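Halliday Mellcombe 2 smartwatch: review

The Mellcombe 2 is the second wearable from Halliday and replaces the model launched in January. The screen is sharper and menus open without delay. Battery capacity is unchanged at 300 mAh - a disappointment at this price.

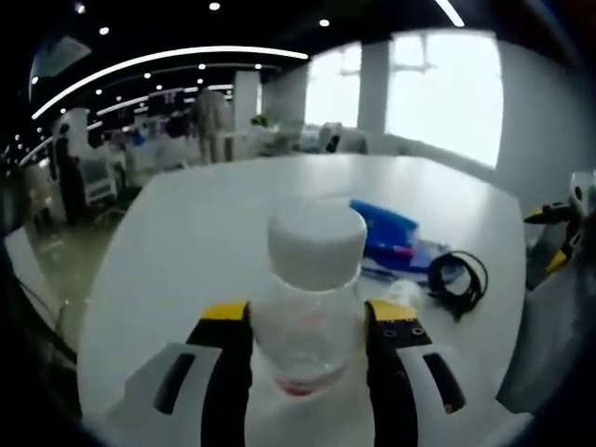
Call quality was satisfactory indoors and poor in wind. Step counts matched those of our reference device on most days. The strap fastening is stiff, and the charging cable remains too short.

Recommended for existing Halliday owners only.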